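第四章　袜子、床品与床头区域的整理

适用范围

本章配合 Dirance 抽屉分隔套件（六格款）使用，也适用于 Kalliria 的同规格布面分隔盒。第三章讲的是衣柜挂杆和层板，如果还没有装好，可以先跳过，本章不依赖那一步。

先说明一点：市面上的收纳说明大多承诺“一次整理，长期保持”。编写本章时我们对这句话持保留意见。袜子是消耗品，每周都要进出洗衣机，任何分格方法用上一阵都会乱。下面的步骤只求乱了以后能很快恢复，不保证不乱。

4.1　开始之前

需要准备：
分隔套件一套（长板两条、短板三条、卡扣一包）
软尺
干抹布
一个空的洗衣篮或者纸箱

抽屉内部深度不足 510 毫米时，长板需要裁短，裁切方法见附录二。包装盒上印着“适合所有抽屉”，请不要相信这句话，先量再拆封。拆封后的长板一旦裁短，不能退换。

注意：测量时量抽屉内壁，不要量面板。面板通常比内腔宽，按面板尺寸裁出来的短板放不进去。

4.2　安装分隔板

1. 把抽屉完全拉出，清空，用干抹布擦净底板和四角。底板有潮气的，晾干后再装。

2. 将两条长板平行放入，卡槽朝上。两条长板之间的距离先不要固定。

3. 将三条短板由上向下插入长板的卡槽，听到轻响为止。有的批次卡槽偏紧，听不到响声，以短板上缘与长板上缘齐平为准。

4. 在长板两端各装一枚卡扣，顶住抽屉内壁。卡扣可以旋转伸缩，旋到推不动长板即可，不要再加力。

5. 把抽屉推回，来回拉动几次。分隔板如有移动，重新旋紧卡扣。

小心：不要用胶水或双面胶代替卡扣。随附的宣传页建议在卡扣下面加贴胶垫，我们试过，胶垫沾了棉絮之后黏性下降，清理时又会在底板上留下印子。没有胶垫，卡扣照样可用。

4.3　收袜子之前先分床

袜子整理最常见的错误是直接在抽屉前面叠。抽屉口太窄，叠到一半没有地方放，最后多半是一把塞进去。本手册建议在床上分，床面大，也不用弯腰。

1. 把床上的被子、毯子推到床头一侧或者床尾一侧，腾出床面。毯子不必叠，推开就行。

2. 把床单大致拉平。儿童床单印花多，颜色杂，小件浅色袜子容易看漏，分完以后用手掌在床面上扫一遍。

3. 将洗好晾干的袜子全部倒在床面中间，不要一边收衣架一边分。

4. 先挑出破洞和松口的，放进纸箱。纸箱里的袜子不要当天就扔，放到下一次洗衣之后再处理，常有“丢失”的另一只从别的衣服里掉出来。

5. 剩下的按长短分堆，再在每一堆里配对。先按颜色分也可以，但深蓝和黑色在灯光下很难区分，返工的概率高。

6. 配不上对的单只，单独放在一边，不要塞进已经配好的双里充数。

说明：有一种说法认为单只袜子应当立刻丢弃，“给生活减负”。我们不太认同。单只袜子占的地方很小，套件右后角的一格留给它们足够。等那一格满了，再考虑清理。

4.4　折叠方法

本套件随附的折叠卡介绍了三种折法，其中“花瓣折”费时，散开也快，不建议日常使用。以下两种够用。

短袜：两只重叠，脚尖对齐，对折一次，竖着放入格内，折口朝上。

中筒和长筒：两只重叠，袜口朝外平铺，从脚尖向袜口折三折。折好后应能自己立住。立不住的，多半是折得太宽，重新来一次。

不要把袜口翻过来包成球。这种方法收得快，但袜口的橡筋长期被撑开，容易松。Trulden 的宣传册里有一张“球形收纳”的对比表，说对橡筋没有影响，表里没有写测试的时间，我们无法据此改变建议。

加厚毛袜体积大，六格款的单格放不下几双，冬季可以移到第三章的层板盒里。二月前后换季时再调回来。

4.5　检查脚尖和袜口

叠之前逐只看一眼脚尖和后跟。这一步常被省略，结果是破袜子照样占着格子，早上穿的时候才发现。脚尖的磨损从外面看不一定明显，应当把袜子竖起来或者套在手上看。 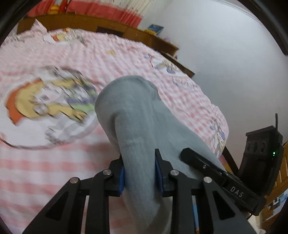 浅灰色袜子最值得多看两眼，布料一薄，颜色就会发白，放在抽屉里又和正常的浅灰差不多。检查时捏住袜身，让脚尖一端朝上，对着光看针脚有没有稀疏的地方。像这只浅灰色的，脚尖在顶上弯了下来，先把它捋直再看，弯折处的布料叠在一起，会把稀疏的地方遮住。背景是粉白格子这类花床单时，不要拿床单当底色来判断，印着大幅卡通图案的位置更不行，颜色会互相干扰，转向窗户或者一面白墙来看比较可靠。

袜口的检查简单一些：用两只手撑开，松手，看能不能收回原来的宽度。收得慢的，归入纸箱。

注意：检查不是为了多扔东西。只有一处小洞、其余完好的袜子，补一下还能在家里穿。至于补一只袜子划不划算，各家算法不同，本手册不作建议。

4.6　入格

1. 最常穿的放在靠近抽屉口的两格。不要按颜色渐变排列，照片里好看，取用几次就没有顺序了。

2. 每格装到八成，留出手指能伸进去的空隙。

3. 儿童袜与成人袜分开放。尺寸接近时，在格边贴标签。随附的标签纸遇湿起边，用普通布胶带写字更耐用。

4. 右后角一格放单只袜子，见 4.3。

5. 关上抽屉前，回到床边，把毯子和被子归位，顺便看看床头板和床垫之间的缝隙。小件袜子很喜欢掉在那里。

4.7　常见问题

分隔板拉动时有响声
检查卡扣是否两端都已顶住。仍有响声的，多数是抽屉滑轨的问题，与本套件无关，换分隔板解决不了。

格子不够用
先回到 4.5 检查一遍，再考虑加购。Okoth 的加高款可以叠放在本套件之上，但抽屉净高不足时会卡住面板，购买前请量高度。我们没有测试过它的承重，不作推荐。

整理后不到一周又乱了
属于正常情况。从 4.3 第 3 步重做即可，分隔板不用拆。

附注：本章修订于2022年11月20日。修订前收到的反馈里，问得最多的是六格款和八格款怎么选。抽屉里袜子数量不多的，选六格；八格款的单格偏窄，中筒袜放进去要再折一次，多出来的两格未必用得上。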